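To: payments-users
Subject: Re: Zeltel wallet top-ups from Cairns accounts
Date: December 2021

On the list last week, a member wrote:

> We run payroll for a small crew and pay most of them through Zestwood.
> Since the July update, transfers to Zeltel wallets show as "sent" on our
> side but the person at the other end sees nothing until the next day.
> Bank transfers from the same account go through in minutes. Is this a
> setting we missed, or is everyone seeing it? Also, does the limit apply
> per transfer or per day? The help page says both.

We see the same thing, and it isn't a setting. Before July, Zestwood passed each wallet transfer to Zeltel as it was made. Now it holds them and sends them over in batches. The status changes to "sent" when a transfer joins a batch, so it doesn't tell you whether the money has reached the wallet. The status to look for is "settled". It's hidden by default. Open the transfer list, choose Columns, and tick Settlement.

I went back through our own records to see how bad it was. Out of 781 wallet transfers since the update, 12 took longer than one business day. All of those were entered after the afternoon cutoff on a Friday. The rest arrived the next morning or sooner. None were lost, but two people asked us to send again, and we did so for one of them, which meant getting the second payment back by hand. I would not resend anything until you have checked the settlement column.
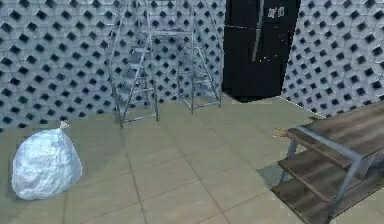
On the limit, support told me it is 4000 per day for each sending account, counted across all wallets. The per-transfer figure on the help page is left over from the old plan. If a batch would take you past the daily limit, the whole batch waits, including the small payments in it. We had one stuck at 3057 with a single large transfer behind it. Splitting the large one over two days cleared it.

If your crew needs the money the same day, the two things that have worked for us are:

- Enter wallet transfers before noon. The first batch goes out shortly after that.
- Use the Camness route for anyone who has a bank account linked to their wallet. It costs a little more but it skips the batch.

We also tried sending from our Cairns account to see if that made a difference. It didn't. The delay is the same whichever account the money comes from.

One question back to the list: has anyone got the settlement date to show up in the CSV export? I can see it on screen, but the column comes out blank in the file, and our bookkeeper has been copying the dates over by hand.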